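Two-arm bench cell, left side lets go of harnesses halfway across. Pads, cable or something else?

Reading time: 5 min

Posted by skendemlow_bench

Hi all, hoping somebody has been through this. I look after a two-arm sorting cell at a small repair shop out at Carkisholm. It's nothing grand, just a white table with yellow trays down both sides and a steel tray in the middle where the picked parts are meant to end up. It sorts wire harnesses and odd little boards that come back for rework.

The right arm is fine. The left one has started dropping things, nearly always when it swings in towards the middle. It grips, it lifts, it gets partway over and then the fingers relax a touch and down goes the harness. I've wiped the fingers, restarted the controller and put the grip force up by 20 per cent, and none of it made a blind bit of difference. No fault on the screen except a 312 now and then, which the manual calls "gripper position deviation" and leaves at that (thanks a lot).

Would you change the finger pads first or go after the cable? I've got a set of pads in the drawer but no spare cable, so I know which one I'm hoping for!

wirenut_fumville

pads. its always pads. change them and see

tea_and_torque

I'd leave the pads in the drawer for now. If it were worn pads you'd lose things at the pick, or they'd slide out slowly on the way up. Yours lets go at one part of the swing, and that sounds much more like a cable being tugged. We had the same thing on our cell at the El-Sayed works last October and I spent days on the fingers before I looked any further back, so learn from my wasted week.

What I'd do, with the power off and locked:

Move the arm by hand (brakes released, somebody else supporting it) through the whole swing and watch the gripper cable. You want slack left at the far end, with no flat spots or kinks where it goes round the wrist.

Feel along it for anywhere stiff or squashed. Look hard at the last bit before the plug.

Unplug it, look for a pushed-back pin, plug it in again and do the collar up properly. Mine was a quarter turn loose, that was all!

Then power up, keep the speed at 5 per cent and run the one move that fails. If the 312 comes up at the same place each time, you've found your stretch of cable.

Oh, and put the grip force back where it was. More squeeze won't mend a bad signal and it will chew up thin wires.
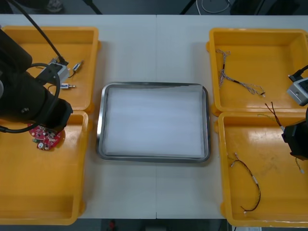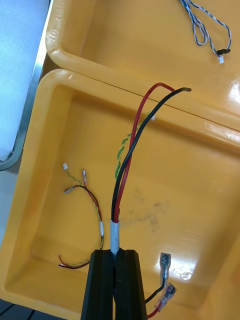
Cable routing is the bit I'd get right before you order anything. Leave a generous loop at the wrist and keep the camera lead separate from it, so that one can't drag the other about. On our left arm the black cable swings out in a wide curve round the side of the wrist, and the thinner one comes in to the camera on its own line. While you're at it, check where your fingers take hold. In the second photo they're closed on the short white sleeve that bundles the wires, and I'd teach your picks the same way if your harnesses have one. Grab a single wire and you'll get twisting whatever state the pads are in.

skendemlow_bench

Collar was loose on mine too!! Not by much, but you could wobble it. Nipped it up, put the force back, and it's been going since Tuesday dinner time without a drop. I'm still going to order a cable, there's a stiff bit near the plug I don't like the feel of. Pads are staying in the drawer.

Related posts
Gripper closes but never reports closed
How often do you recalibrate a wrist camera?
Stopping glare off shiny yellow trays
Best way to label spare robot cables

Contact us | Copyright Fumville Makers Help Board | Back to top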